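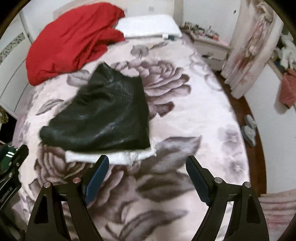
Winter mornings in my apartment start with the bed. I live in one room and a small kitchen, and the bed is also my table for folding, my place for packing and sometimes my sofa. If it is not in order, the whole room looks like I have lost something.

In December I bring out the plush blanket with the big roses. It was a gift from my aunt when I moved to Graststead, and at first I found it too much. I am more a person for gray and plain things. But it is warm, and the pink is very pale, so after 24 months with it I have stopped wishing for another one. My aunt ordered it from a shop called Wuisan, and I do not think they make this pattern anymore.

The red bedding is the difficult part. I tried for a long time to fold it in a nice square at the end of the bed, like in hotels. It never stays. Now I push it together in a heap up by the pillow and leave it so during the day. It gets air, and in the evening I only have to pull it down. My mother would not agree with this method, she folds everything in three and then presses on it with both hands.

Then there is the black leather with the white fluffy lining. I paid 76 for it in the secondhand store on Fikar Street, and for that price I want to treat it well. I asked my neighbor Yuto Kubo how to keep leather over the warm months, as he worked many years in a dry cleaner. He told me these things, and I wrote them down:

Do not fold leather for a long time. For an hour on the bed it is fine, for a season it must hang on a wide hanger.

Never put it near the radiator, also when it comes in wet from the snow. Let it dry slowly in the room.

Brush the fluffy lining with a soft brush, with dry hands, and always in one direction.

No plastic cover. Use an old cotton pillowcase with a hole cut for the hook.

I had done the plastic cover, of course. The first spring it smelled like a cellar when I took it off, and I had to keep the window open for 4 days. So I can say that the pillowcase is better.

For the leather itself I use a cream from Grandent. It comes in a tin of 100 ml and I have still more than half. A very small amount on a cloth is enough – I took too much the first time and my scarf became black on one side. Now I test it always on the inside of the hem before I do the rest.

The plush blanket is easier than I expected. I wash it alone, cold, with little detergent and no softener, and I hang it over two chairs and turn it in the evening. When it is dry I shake it well from the balcony – the neighbors below have not complained yet.

What I have not solved is where to keep the red bedding in summer. The closet is full and under the bed I have already my suitcase and the fan. Maybe I can put it inside the suitcase, but then I must empty it each time I travel to my parents. If someone has the same problem in a small room, please write to me in the comments how you do it.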